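Library walk-through, start of year, with my comments
Undivstead School, lower building
September 2025
Checked by: Mirjana Delić

I do this one every fall before the first classes come in, and then I do it again in the spring when everything has wandered. OK means OK. Anything else has a note.

1. Shelving anchored to wall
OK on the long wall. The double-sided unit by the picture books still rocks if you lean on it, and second graders lean on everything. I've asked for new brackets. Please keep the top shelf bare until they're in!

2. Shelf loading
Needs work. The atlases went back up high over the summer (I know, they look nice there). Heavy books go on the bottom two shelves.

3. Step stools
We have 2. One is fine, one has lost a rubber foot and is now behind my desk with tape on it. Don't rescue it.

4. Aisles and exits
OK. The beanbags had crept in front of the side door again, so I moved them over to the windows. Both exit signs light up. A wheelchair gets down every aisle except the one by the biographies, where the returns cart lives. Cart needs a new home.

5. Cords and outlets
Mostly OK. The catalog computer still has its cord running across the carpet - work order 419, put in back in July. I've laid a cord cover over it for now. The laminator gets unplugged after every use, please, even if you're coming right back.

6. Soft furnishings
Cushion covers are due a wash before the little ones start. Zippers all checked, one broken, which I've pinned shut inside out and will sew this week. The big floor rug has a curled corner near the story chair. Rug tape is on order from Brullari.

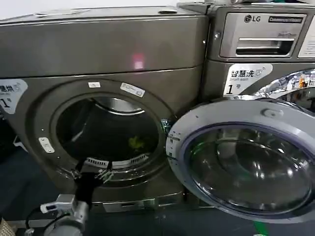
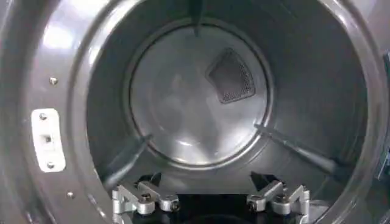 7. Windows and blinds
Blind cords are all tied up out of reach except the last one on the left, where the cleat has pulled out of the wall. I knotted it high up and it will hold for a bit. Windows open and close fine, though the middle one takes a good shove.

8. Fire extinguisher
OK. Tag is current, gauge in the green. Somebody hung a reading poster over half of it, so the poster now lives by the door.

9. Book repair corner
Craft knives counted and locked up. The glue is the low-odor kind, lid on tight. I threw out one bottle with no label because I had no idea what was in it.

10. Lights
One tube flickers over nonfiction. It gave me a headache in ten minutes, so I'd like it done before classes if at all possible.

11. First aid kit
Short on small bandages, as always. Refilled from the office.

Still open: brackets, stool foot, cord, rug corner, blind cleat, light. I'll walk through again once the brackets are up and initial each one on the paper copy, which hangs inside the supply closet door. If you spot something before then, write it on there or call me at extension 308.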